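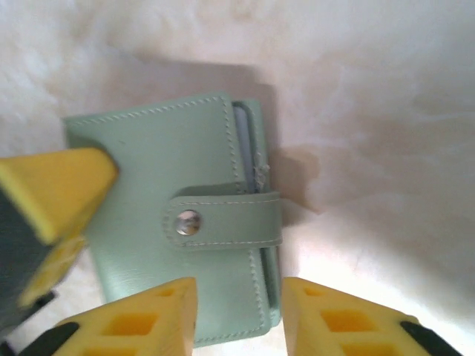 Danuta Wrzos
Shift leader, returns hall, Plirus (Plimham)

How to share a returns bench with a robot arm: a guide for shift leaders

Our hall in Plimham receives 2,000 returned articles in a normal week, mostly small leather goods, soft toys, blankets and clothes. Until March all of them were lifted, turned and checked by hand. Now we have 2 benches where an arm with yellow fingers does the lifting, and a person does the deciding. I write down how we arranged it, for colleagues in Emley who will get their own bench after the summer. The technical side is in the manual from the supplier, Garcia, and I do not repeat it.

Before the first shift

1. Speak with the team before the bench arrives. I did it one week before and it was too late, people had already made their own story about it. Say clearly which tasks move to the arm and which stay. With us, the lifting and turning moved. Grading, cleaning, repair and the note to the customer stayed.

2. Write the new job on paper. "You will supervise the robot" means nothing to a person who has graded bags for years. Ours says: you place the article, you watch the grip, you grade, you stop the arm whenever you want to. The last point must be there in writing, and no one has to explain afterwards why they stopped.

3. Choose the first articles together with the people who know them. Take firm things with a clear edge. A closed wallet with a snap strap is a good beginner, for the arm and also for the person. Leave scarves and anything fluffy for later.

During the shift

4. Lay the article flat with any strap fastened. If a strap hangs open, close it first. Our graders look along the stitching and at the place where the inside meets the cover, and they should do it with their own eyes even when the arm has brought the article near to them.

5. Change the person at the bench every 20 minutes in the first weeks. Watching is more tiring than doing. I did not believe this until I sat there one whole morning myself. Later you can make the turns longer, but ask the team first.

6. Keep a notebook at the bench, a paper one. Each time the arm takes hold in a wrong place, write the article and the place. By the end of our first month we had 66 lines, and half of them were about soft goods. From this notebook we made the rules for the next step.
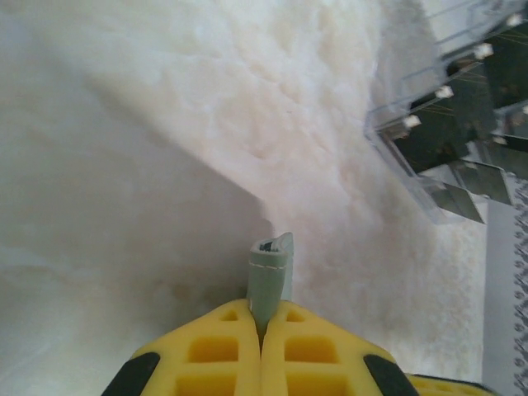 7. Soft goods need a rule that everybody can repeat, and ours is "find the firm part". Plush and fleece give the fingers no edge, and when they close on the pile you cannot know how much they have taken. So the person looks first for a label, a loop or a band. A narrow green strip with a line of white stitching, standing up from white fluffy fabric, is the kind of place we want: the tips of both fingers close on the strip, and the fluff stays out of the grip. If there is no such part, the article goes to the hand table and we do not try.

8. Never let the arm pull on a customer's label to turn a heavy blanket. A small lift to see under it is allowed. For the rest, use two hands.

What changes for the people

The wrists are better. Two colleagues who wore a support at work have stopped wearing it. The talk is less, this I did not expect. When four persons stood around one table they talked all day, and now they stand further apart. We moved the hand table closer to the benches and it helped a little.

The numbers are also a matter to handle with care. The bench counts every lift, and somebody in the office will want to compare persons with it. I agreed with my manager that the counts are shown per bench only. Please arrange the same before you start, because afterwards it is much harder to take a number away from someone who already likes it.

Pay did not change for us in the first months. The bench job is now one grade higher, after we showed the written task list from point 2. Keep this paper safe.

Last updated: 14/07/2020

Comments (3)

emley_nights
Thanks, very useful. Do you use the same notebook for both benches or one each? We are arguing over this already.

Danuta Wrzos
One each. We tried with one and it was always on the other bench.

packing2
Point 5 should be in bold. We did full hours at ours and by lunch I was looking straight through the thing.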